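Prevstead Community Supper Group
Minutes of the January meeting

Present: Milagros Navarrete (chair), Oriana Riquelme (minutes), six members
Apologies: one received
Meeting opened at 6:30 p.m.

1. Previous minutes
Accepted with one correction. The soup night is at the Salinas Street hall, not the library annex.

2. Soup night numbers
Milagros reported that 100 tickets were printed and more than half are sold. Sales at the door will be cash only. It was asked whether children under 5 should pay. Agreed that they eat free and do not need a ticket.

3. Kitchen
The left rear burner at the hall is still out of order. Milagros has written to the hall office twice and will call this week. If it is not fixed we will heat the lentil soup at Gatura Bakery and drive it over. The bakery has agreed and asks only that the pots come back clean.

Bread will be 14 loaves, sliced before delivery. Oriana to confirm the order and ask for 2 of them to be gluten free, wrapped separately and labeled.

4. Bowls and table linen
There was a long discussion on bowls. Paper bowls went soft last year and several guests burned their fingers. Zullen Catering Supply will rent us ceramic soup bowls, with a deposit against breakages. One member felt that washing up would take too long with the one sink. Another offered to bring a second dish tub and drying racks. Agreed to rent, and to allow families to bring their own bowls if they prefer.

Tablecloths: plain white for all serving and dining tables. The patterned ones are to go to the thrift store. Cloths should be ironed the evening before and carried flat. 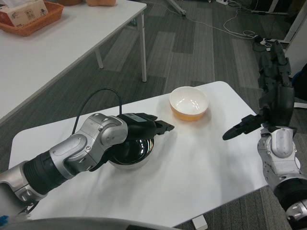 Table setting took up the rest of the item. Milagros wants the same layout on every dining table so that the servers can work quickly, with bowls kept toward the middle and bread at the ends. Members differed on whether the bowls need to match. Oriana was in favor of mixing them and said the white one with the amber outside looks fine on the same cloth as the dark one with the gray rim. Agreed that mixed bowls are acceptable. The cloth still shows some wrinkles and the ironing should be done with steam. Tissues in a basket were preferred to loose napkins, one basket for each dining table.

5. Floor and power
Slow cookers are to go along the wall by the outlets. Extension cords must be taped down before the doors open. Milagros will buy the tape and keep the receipt.

6. Cleanup
Two people are needed to stay until 9:30 p.m. One name so far. The sign-up sheet will be passed around again at the next meeting.

7. Other business
A request to borrow the large coffee urn was approved. It should be returned with its lid.

Meeting closed at 7:50 p.m. The next meeting will be in the same room at the same time.

Minutes taken by Oriana Riquelme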